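Applies to: tabletop scenes in the Ullamard simulator, two-finger gripper, single arm. Last revised in May. Questions go to Gudrun Stöcker.

# Setting Up and Checking a Clutter Scene

These steps cover kitchen counter scenes used for pick and place trials. Follow them before any run whose results will be compared with the Steinbach bench. A scene that skips a step can still be used for debugging, but tag it `scratch` and keep it out of the results folder.

## 1. Fix the starting conditions

1. Load the room first, then the arm, then the loose objects.
2. Set the random seed and write it in the run header. Do not leave it on `auto`.
3. Let physics settle for 2 seconds of simulated time with the arm parked.
4. Save the settled poses. Every trial in the batch starts from this file.

If an object is still moving after the settling period, check its collision mesh before touching the friction values. Thin items (cards, knife blades, lids) are the usual offenders.

## 2. Check the objects

- Each object needs a mass, a collision mesh and a class name from the Clurkcombe list.
- Knives are class `sharp` even when they are not the target. Simulated blades follow the same rules as real ones, so that a policy can be moved to hardware without relabeling.
- Glass is class `fragile`. Contact force on a fragile object is limited to 5 N.
- Items that overhang the counter stay in the scene, but they may not be chosen as targets.

## 3. Set the approach limits

For a target inside a bowl, use a top-down approach with a waypoint 40 mm above the rim. Pass the waypoint at reduced speed:

```
approach:
 waypoint_above_rim_mm: 40
 speed_scale: 0.2
 stop_on_rim_contact: true
```

Keep `stop_on_rim_contact` on during evaluation. Runs that end this way are logged as `rim_stop` and counted as failures. Do not rerun them with the same seed.

The planned path of the wrist and elbow must also clear every `sharp` and `fragile` object. Checking the fingertips alone is not enough.

## 4. Review before release

Render one still per batch with the gripper near the rim. The reviewer compares it with the object list and looks for missing items, objects sunk into the counter and wrong scale. Thulani Kekana signs off on batches that go to Pulance; anyone on the team can sign off on internal ones.

Store the still next to the pose file under the same batch number.

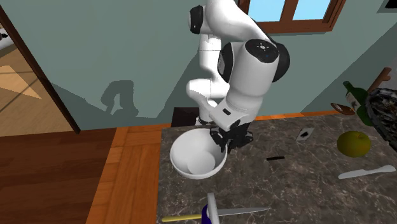 *Batch 13, review still: gripper at the right rim of the bowl, pale disc inside.*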